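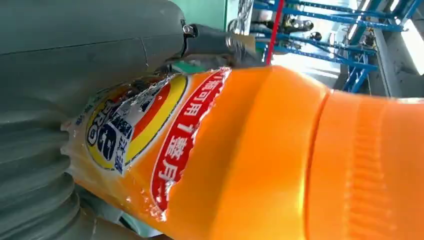
How a Plastic Bottle Is Put Together

A plastic bottle has several parts, and each part has a name and a job.

The body is the largest part. It holds the liquid. Most bottle bodies are round because a round wall is strong for its thickness.

The shoulder is the place where the body starts to get narrower. It guides liquid toward the opening when the bottle is tipped. Look for a curved line there. A line like this can be left by the mold, the hollow metal form that gives the plastic its shape.

The neck is above the shoulder. On many bottles it has a raised spiral called a thread. The cap has a matching thread inside. Turning the cap pulls the two together and closes the gap between them.

The cap often has thin ridges on the outside. Smooth plastic slides under your fingers, especially if they are soapy. Ridges give your skin edges to push against, so less force is lost.

How is the body made? One method is called blow molding. A soft, hot tube of plastic is placed between 2 halves of a mold. Air is blown into the tube. The plastic swells until it touches the mold, then cools and hardens.

Where does the color come from? Color can be mixed into the plastic before it is shaped. An orange bottle made this way is orange all the way through, and scratching it will not show another color.

The label is usually added later. It may be paper or a thin plastic film. Glue holds it on. If water gets under an edge, the glue may weaken and the edge may wrinkle or tear.

Try this
You need an empty, clean bottle with a screw cap and 200 milliliters of water.
1. Pour in the water and close the cap.
2. Dry your hands and open the cap.
3. Close it again, wet your fingers, and open it once more.
4. Write down which try was easier.

Use only a bottle that an adult has given you. Never open or taste cleaning products.

Words to know
Mold: a hollow form used to shape a material.
Thread: a raised spiral that lets parts screw together.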